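4.2 Does the basket count as "put away"?
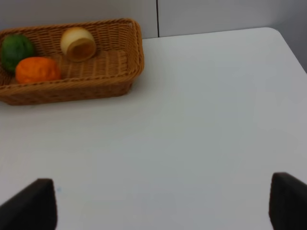

Figure 6. Shallow wicker basket with three food-shaped items on a white tabletop.

Earlier work on household tidying, including the Azar survey, treats an open basket as storage. We doubt this. A basket like the one in Figure 6 has a low braided rim and no lid, and whatever is placed in it stays in plain view. Dương argued in our first round of coding that a green item resting against the back wall and an orange one lying partly in front of it are simply clutter with a border. Issa disagreed, and the two coders never fully settled the matter.

The Rurkolwood diaries give 1,265 entries in which a person reported clearing a table. Of these, 580 mention a basket, bowl or tray that was left on the table afterward. The Bisa coding guide would score all 580 as finished. Yet in 41 of them the same writer complained, later that day, that the table was still a mess. That is a small share, and we do not want to make too much of it, but the diary form never asked the question, so the true number could well be higher.

We are also unsure what the weave and shape of a basket have to do with any of this. Futov claims that natural materials make a group of objects look "arranged." The claim rests on ratings from a single July session, with no plain box or plastic tub for comparison. Until someone runs that test, we score open baskets as a separate category and report results with and without them (Section 4.3).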